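Week 7 notes: chores, and can machines do them yet
K. Orakzai (Kulsoom), corrections to me please, I typed these up fast

Left over from last time: the Vavach reading. Only the first half is on the test. Skip the bit about motors unless you like motors.

Main question today. A factory arm can place the same part in the same spot all shift. So why can't we buy one that tidies a living room? Short answer, the living room won't hold still. Furniture moves, light changes, somebody buys a different vase.

Three words to know: reach, grasp, place. Most demos you see online are grasp. Most chores fail at reach or place.

Putting things away in a cupboard is our worked case. Sounds like nothing. Write out the steps and it gets long:
- find the handle or the edge of the door
- pull along an arc, the hinge decides the path and you don't
- keep clear of the open door while you go back for the object
- get object and fingers both past the door edge and over the shelf
- let go without tipping it
- back out the way you came

Last step gets forgotten every year in the assignments. The hand has to leave too!! 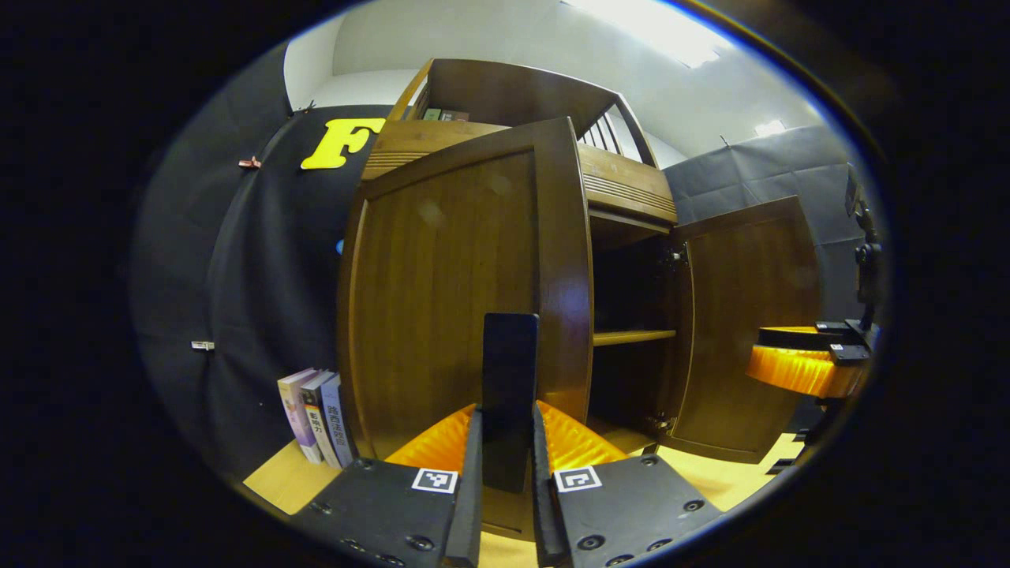

Dark shiny wood is hard for depth sensors. Reflections come back as holes or as surfaces that aren't there. The inside of a cupboard is worse, hardly any light, and the arm's own shadow falls accross whatever light there is. Flat dark objects, same trouble. People get round it with touch, we feel for the shelf and slide the thing in.

Soft fingers help. A ribbed pad gives a bit when it presses on something, so the grip can be slightly wrong and still work. Cost: you know less precisely where the object is once you're holding it. Fine for a book on a shelf, bad for a key in a lock.

Books deserve their own line. Upright books lean on each other, pull one and the neighbour goes. Zendberg handout, page 2, has the diagram.

Learning from people: someone does the job by hand with a gripper, you record it, train on the recordings. In the Buschmann exercise you get 430 recorded tries at one cupboard. Question to think about, would 700 at the same cupboard be better than fewer spread over many cupboards? (I say many. Argue with me.)

Shop floor vs home, quick: shop floor can change the room to suit the machine. Paint lines, fix the lighting, bolt the shelf down. Home owner won't.

So, yet? Parts of chores yes. A whole tidy-up in a strange house, unsupervised, I'd say no. Definately not by February when your projects are due, so pick one door and one object.

Next week: Zanda case, laundry. Bring a tea towel.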